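Pruline Brorna leader arm review: a decent way to teach a robot by hand, once you fix the handle

6 min read

The Brorna is a small copy of a robot arm that you hold and move yourself, and the real arm follows along.
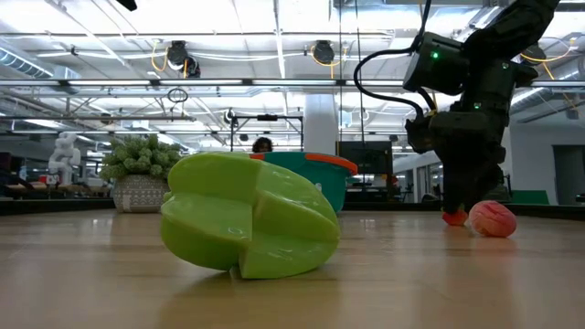 I bought mine in January for $589, with the desk clamp and the foot pedal included. I have used it for six weeks at our shop in Sistcombe, mostly for pick-and-place work with toy fruit and bins, plus some wiping and drawer opening toward the end. Before that I taught tasks with a game controller, and before that by grabbing the arm and pushing it through the motion. This review compares all three, and I'll try to stick to what matters if you are recording a lot of demonstrations.

What comes in the box

You get the leader arm assembled, a power supply, a USB cable, the clamp, the pedal and a card with a link to the manual. The manual is short. It covers mounting and calibration well and says very little about recording. The USB cable is too short to go from the edge of a normal worktable to a computer on the floor, so plan on buying a longer one. I used a powered extension, and it has not dropped the connection so far.

The clamp is better than I thought it would be at this price. It has a wide rubber foot and holds on a thick tabletop without creeping. On a thin shelf it rocks, and if the leader rocks, the follower rocks too. Mount it on something heavy.

Setup

I run the Brorna with Bedoya, the recording software Pruline recommends. You can use your own, and there is a plain serial protocol described in the back of the manual, but Bedoya already knows the joint order and the limits. Installation was uneventful. Calibration means putting the leader in a folded pose, pressing the pedal, putting it in a stretched pose and pressing again. It takes a couple of minutes.

Do it carefully. My first calibration was sloppy in the wrist, and I lost an afternoon's recordings to it. The follower matched my hand well enough in the middle of the table, but near the edges the fingertips came down short of where I wanted them. I was correcting by eye without noticing. You can see that sort of thing clearly when you play the recordings back, because every approach has a little hook in it. I redid the calibration with both poses held against a square block and the hook went away.

One thing missing from the software is a warning when the leader and follower start far apart. If you switch on following with the leader folded and the follower stretched out, the follower moves to match, and it doesn't dawdle. There is a speed cap for this in the settings. It is off by default. Turn it on before you do anything else.

How it feels to use

The joints are light and mostly smooth. The shoulder has a spring that carries the weight of the arm, so you can let go in the middle of the range and it stays near where you left it. Toward full reach it sags a bit. I got used to that in a day or two.

The handle is the weak part. It is a straight grip with a trigger for the gripper, and the trigger return spring is stiff. Holding a small object closed through a long move is tiring, and by the end of a session my index finger was sore. A tired finger also relaxes without asking you, so the follower's gripper opens a hair and the object slips. I wrapped the grip in tennis tape and swapped the trigger spring for a softer one from a hardware store assortment. It's a simple job with one screw, and I would do it on the first day.

There is no force feedback. When the follower's fingertip touches the table, you feel nothing in your hand. You have to watch. For soft or large objects this is fine. For small round ones it takes practice: you want the fingers right down at the surface so the object doesn't squirt out, and it is easy to keep pushing after contact. Bedoya shows the motor load for each joint as a row of bars, and I keep that window where I can glance at it. When the bars for the shoulder and elbow jump together, I'm pressing on the table.

Lag is low enough that I stopped thinking about it. On a busy computer, with several video streams being saved, I did get a few short stutters. Closing the preview windows during recording cured it.

Compared with a game controller

The controller was cheap and I don't miss it. Moving in straight lines is easy with thumb sticks and everything else is hard. Turning the wrist while lowering the hand, which a person does without thinking, becomes two separate moves. The demonstrations come out slow and square, and a policy trained on them learns to be slow and square.

With the Brorna my recordings of the same pick-up task look more natural. I reach and turn together, and I can rescue a bad approach partway through. Those rescues are useful in the training data, so I keep them unless they get very messy.

The controller does win in one case. For work that needs a perfectly straight push, such as sliding a drawer shut, the sticks hold a line better than my arm does. I still keep one plugged in for that.

Compared with moving the arm by hand

Pushing the real arm around gives you a direct feel for contact, and you need no extra hardware. The trouble is the cameras. Your hands and forearms are in view the whole time, and when the robot runs on its own later, they're gone. I also find it tiring with a heavier arm, and it's hard to work the gripper at the same moment.

With a leader arm you can sit off to one side and keep your hands clear of the table. Think about where you sit, though. Too far back and you lose depth on small objects. Right beside the follower you get a good view, but you tend to lean in. I moved my chair several times before I settled on a spot with a clear line to the fingertips. Standing works too, if the clamp is at elbow height.

A note on using the camera views. It's good practice to record at least part of the set while looking only at the screens, so you know the cameras show enough to do the job. I found this slow with the Brorna. The lack of feel hurts more when you've also lost your own eyes on the object.

A test run

To get a fair idea of how much work it takes, I recorded 33 demonstrations of one task: pick up a small toy, place it in a bin, return to rest. I threw out 5 of them. Most of those were trigger slips from before I changed the spring, and one was my fault for stepping on the pedal too early.

The pedal starts and stops each episode, and a double tap marks the last one as bad. That double tap is my favorite thing in the whole package. With the controller setup I was writing bad episodes down on paper and deleting them afterward, and I would lose track.

The policy trained on what was left did fine with the toy near the middle of the table and poorly at the far side. That was down to me, as I had put most of my starting positions where it was comfortable to reach. If you take one habit from this review, mark out your starting positions with tape before you begin, including the awkward ones, and work through them in a mixed order. Bigger objects also need their own demonstrations. I had assumed a wide toy could be handled as a scaled-up small one, and the grasp is different enough that the robot went for the wrong part of it.

Wear and repairs

After six weeks there is a little play in the wrist roll joint. It doesn't show up in the recordings yet. The cable that runs along the forearm is held by two plastic clips, and one has cracked. I replaced it with a zip tie, left slack enough that the wrist can still turn all the way. Pruline sells the clips only as part of a larger spares bag, which seems stingy.

I wrote to support once, about the calibration file getting overwritten after a Bedoya update. They answered the next morning with a fix that worked. Back up that file anyway.

Who should buy it

If you have a follower arm that the Brorna supports and you plan to record more than a handful of tasks, it's worth the money. Check the supported list first, and check the joint layout in particular. A leader shaped differently from your follower can be mapped in software, but I tried that on an older arm we have here and it was unpleasant near full reach.

If you only want to teach one short motion that never changes, move the arm by hand and save the points. If your work depends on feeling contact, like fitting pegs or screwing on lids, look for something with force feedback and expect to pay a good deal more.

Good: light joints, solid clamp, pedal with a bad-episode tap, quick calibration, helpful support.

Bad: stiff trigger, short cable, speed cap off by default, no force feedback, weak cable clips.

I'm keeping mine. I plan to try it next with two leaders and two followers, which Bedoya says it can record as a single episode, and I'll update the review when I've put enough hours on the second one.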